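Robotics students take on the kitchen sink

The after-school robotics club at Ritgate Technical School is spending this term on a job most of its members already do at home: clearing up around a kitchen sink.

The project is called Clumik, a name the students settled on in September and have not explained to anyone outside the club. It uses 2 arms fixed side by side, each with a gripper hand, controlled by software the students are writing and training themselves. The goal is to have the arms pick up bowls, mugs and other everyday items from a counter, rinse them and set them down again without a person stepping in.

Ritgate has had a robotics club for years, but until now it built small wheeled robots for indoor races. Interest in the races had dropped. Members voted last spring to try something with arms, and the school agreed to pay for the equipment as long as the project ran for a full school year and ended in a public demonstration.

The club has 27 members this year, the most it has had. They are split into groups for motion, vision, safety and record keeping, and they trade places every month so that each student gets time in each group. Sessions start at 3:30 p.m. and usually run until the building closes at 6.

Early sessions took place at a bare workbench in the school shop, with plastic cups set out on tape marks. The arms did well there. The students then moved the work to real kitchens, where things are set down wherever there is room, and the results dropped sharply. Shiny surfaces gave the vision software trouble. So did clear containers, which the program often took for part of the wall or counter behind them.

"We had it working on the bench and we thought we were nearly done," one second-year member wrote in the club's log. "Then we put it in a kitchen and it was like starting over."
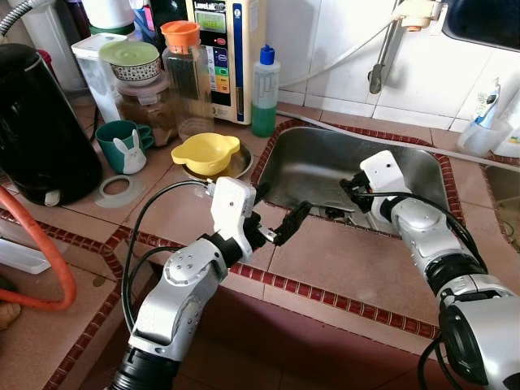
How do the arms learn what to do?

Students guide them by hand controls through a task many times, and the software is trained on those recordings until it can attempt the task alone. The club has made over 1,000 recordings so far, and the record keeping group goes through every one to throw out bad runs before training starts.

A recording can be thrown out for small reasons. If the person at the controls stops to think, the arms stop too, and the software may pick up the pause as part of the job. Runs in which an item slips are kept in a separate folder. The motion group wants to use them later to teach recovery — what to do after a grip fails.

Each task is limited to 30 seconds. The limit came from the rules of the Prutari Challenge, a regional contest for high school and technical school teams that the club plans to enter in June. Teams there are given a household task on the morning of the event and scored on how much of it their machine finishes. Points are taken off for dropped items, for contact with anything that is not part of the task, and for each time a team member has to touch the machine.

The last rule worries the club most. Cables are the usual problem. They need enough slack for the arms to reach across a counter, but a loose loop can catch on a handle or a joint, and then somebody has to stop the run and free it. The safety group has tried several ways of routing them and has not picked one. A decision is due before the end of the month.

Water is the other open question. The control box and power supply have to stay well away from the sink, and club rules say the faucet stays off unless a teacher is in the room. Most practice is done dry for that reason. The vision group would like more time with running water, which changes the way a basin looks to the software from one moment to the next.

Part of the control software comes from Xie, a free package used in a number of school and college labs. The students have changed a good deal of it, mainly the part that keeps one arm from moving into the other's path. They plan to share their version with other schools after the contest, along with the log and a parts list.

Teachers at the school say the project has drawn students from outside the technical courses. Members this year include students from the cooking, nursing and art programs. The cooking students wrote the first task list, and they moved mugs and bowls to the top of it. Knives and glassware are left out for now. The nursing students have asked whether the same setup could be tried on a bedside tray, and the club may take that up next fall.

Costs have stayed inside the school's grant, although the club did have to replace a set of finger pads after a month of steady use. The new pads are softer and hold smooth cups better. They also wear faster — a spare set is now kept in the tool cart.

The next step is to run two tasks in a row without resetting anything on the counter. The arms will have to move a bowl into the basin and then go back for a mug, wherever it happens to be. The students will begin recording for that test after the winter break.

An open session for families is planned for February in the school's main building. Students who want to join the club for the second half of the year can sign up at the front office. No experience with robots or programming is required.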